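We use cookies to improve your experience on this site. By continuing to browse you accept our use of cookies. Accept | Manage settings

Workshop notebook, November
Washing and drying pet toys, bench by the sink

Started at 8:30 with the returns bin. Reijo had already pulled out anything with a split seam or a loose squeaker, so what was left was mostly rope and plush. Ritva wants a wash routine written down before the Farnden order goes out, short enough to fit on the card that ships with each toy.

Water first. The tap at this sink runs hotter than the one in the back room and I had to let it settle before filling. Used the unscented soap, one capful. The Kallio detergent from last month left a film on the rope ends and Martti could still smell it two days later, so I have put that bottle on the top shelf and marked it for floors.

Plush goes in by itself, squeezed and not wrung. If you wring it the stuffing bunches up in the limbs and you spend longer teasing it back than you spent washing it. Two rinses. Squeeze again in a towel and pull the arms and legs out straight before setting it down, otherwise it dries in whatever shape it landed in.

Rope is slower. The outside feels done long before the middle is. I weighed a test piece before it went in the water and it came to 501 g, one of the big tug ropes Tyyne sent over from Buker. Straight out of the rinse it was 928 g. After a hard squeeze in a dry towel it had dropped a fair amount but I was called to the phone and didn't write the number down. Do this one again.

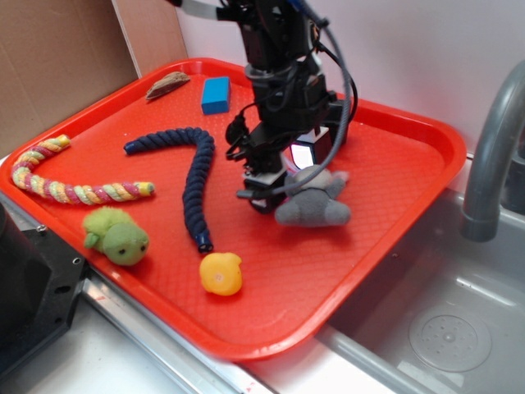
For laying out I prefer the trays with the raised rim to the wire rack. The rack marks the plush, and small things fall through it. The diamond pattern on the tray gives a little grip so ropes stay where you put them. It does hold water in the low spots, so tip it over the sink once an hour and wipe it. Leave space between dark rope and anything pale. The navy dye has been fine so far in the rub test (white cloth, 20 strokes, nothing on the cloth), but the test was done dry and I don't trust it for a wet rope lying against a light one overnight.

End caps: check them every time. Twist, pull, look for a gap where the rope goes in. Dougal says the supplier changed the glue at the start of the fall and the carton labels don't show which batch is which. If a cap turns at all, the rope goes in the reject box, even if it looks new.

Hard pieces get a wipe with a damp cloth and nothing else. Do not soak wood or anything that might be wood. One of the chew pieces went fuzzy along the edge last time and had to be sanded.

Farnden has asked for 500 of the plush and will take mixed colors on the rope. The Navow quote was for 4,000 cards, far more than we need, but the price hardly changes below that. Ritva to decide. I would get the wording right first.

Card wording, second try:
Wash by hand in warm water with mild soap. Rinse twice. Squeeze, do not wring. Dry flat, away from heat. Throw the toy away if a cap or seam comes loose.

Martti thinks "away from heat" is too vague and wants "not on a radiator." Fine with me if it fits on the line.

To do:
- repeat the rope weights, at the rinse, after the towel, next morning
- wet rub test, navy against pastel
- ask Tyyne for two more tug ropes
- new towels, the blue ones shed lint on the plush

Stopped at 4:15. Fan left on low, window shut.

Sign up for our newsletter and get new posts in your inbox. Enter your email address. You can unsubscribe at any time.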